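Home | Syllabus | Handouts | Lab Hours | Project Teams

Robot Learning Project Course
Handout 9: What a sweeping demo does and does not show
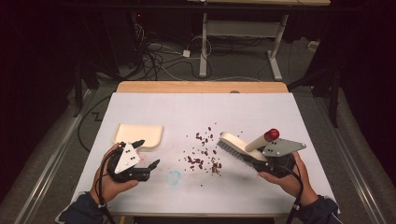
Fig. 1. Sweeping task, two hand-held grippers with marker plates. The brush is in the right gripper; the dustpan is on the sheet.

Notes by Spyros Chrysikopoulos. Read before the January review. Project teams should bring their own episode logs.

1. The claim

Every year at least one team writes in its proposal that it will "teach a robot to clean." I would like that phrase gone from the reports. What the teams do is record people moving grippers by hand, fit a policy to the recordings, and run the policy on an arm. Each step can go fine and you may still have a robot that cleans nothing outside our lab.

The Lendura team has 1070 episodes of the sweeping task as of this handout. That is a lot of sweeping. I asked them how many different starting piles are in there, in any sense of "different" they cared to defend, and did not get a number. Until I do, I treat the 1070 as a measure of patience.

2. Why hand-held grippers at all

The usual argument: a person holding the gripper directly works faster than a person driving an arm through a remote, and the motions look more natural. I accept the first half. The second half needs care. A person with a gripper in each hand has lost their fingers and most of their sense of touch, and starts inventing habits to get around it. Watch how you hold a brush at home, then watch how you hold it in the jaws. Those are two skills, and you are recording the second one.

There is also the question of reach. Your shoulders can do things the arm's shoulders can't. The Ponier team lost a good part of its recordings last term when they were replayed on the arm and it ran into its joint limits. Check this in the first week, with a handful of episodes, before anyone records hundreds.

3. Marker tracking

The plates with black dots on top of the grippers give the pose, provided the tracker can see them. Tilt your wrist far enough and it can't. Please do not fill the gap with a straight line and call the result data. If you interpolate, say so in the report, and give the longest gap you filled.

Things I have seen go wrong:
- plate bumped and not recalibrated
- left and right plates swapped in the config file (this has happened to 2 teams and I expect a third)
- clock drift between the tracker and the gripper signal, so that the jaws close before the hand arrives
- cable pulling on the wrist, which people correct for without noticing

The last one worries me most. It will not show up in any plot you are likely to make.

4. What counts as success

Define it before you collect. "The crumbs are in the pan" sounds clear until somebody has to score it. All of them? Most of them? Does it count if the brush flicks a few onto the carpet, so that the sheet is clean and the floor is not? The Sotiropoulos scoring sheet, which we have used for several terms, weighs what is in the pan and ignores the rest. I no longer like it. A policy that pushes half the pile off the table gets the same mark as one that leaves that half sitting there, and those are very different failures.

For this term, report three quantities: fraction in the pan, fraction left on the sheet, fraction anywhere else. They should add up to one. Last year, in two reports, they did not.

5. Questions I will ask at the review

What happens if the dustpan starts on the other side?
What happens with a different material? Dark bits on a white sheet are about as easy for a camera as it gets. Try something pale.
Who recorded the episodes? If it was a single person, you have a model of that person.
Which runs did you leave out of the video, and why?
Could a fixed motion, played back with no learning at all, score as well? Run it. The Camska team did, and to their credit put the result in the report, where it beat their trained policy on centered piles.

6. Due Nov 6, 2021

One page per team. Success definition, baseline plan, list of things you will vary. No adjectives like "robust" unless there is a table next to them. Late plans are read after the others and get shorter comments.

Questions about grading go to the course mailbox, not to the lab assistants.

Robot Learning Project Course | Contact the instructor | Course materials for enrolled students | Back to top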